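Tivby Weave Notes

Version 12, January

Tivby is a text collection of handwritten drafting notes from the Menitgate weaving school, typed up and lightly cleaned. It holds 3776 notes from 176 notebooks. Most cover plain and twill cloth in two colors, with thread counts, loom settings and remarks on shrinkage.

Files are plain text, one note per file, UTF-8. The file name gives the notebook number and the page. Spelling was left as written – abbreviations are expanded in glossary.txt. Notes with no readable page number go in the folder "loose".

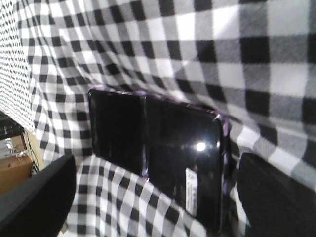
Are gingham and other checks listed separately from stripes?
Checks have their own tag, "check", and gingham is a subtag under it. A note that covers both a stripe and a check carries both tags.

Known problems

Roughly 1150 notes give the sett without a unit. Treat these as ends per inch only where the notebook header says so. Yarn names in the Ternance notebooks follow an older numbering and do not match the glossary.

Corrections go to Thaddäus Leitner. Please quote the file name and the line.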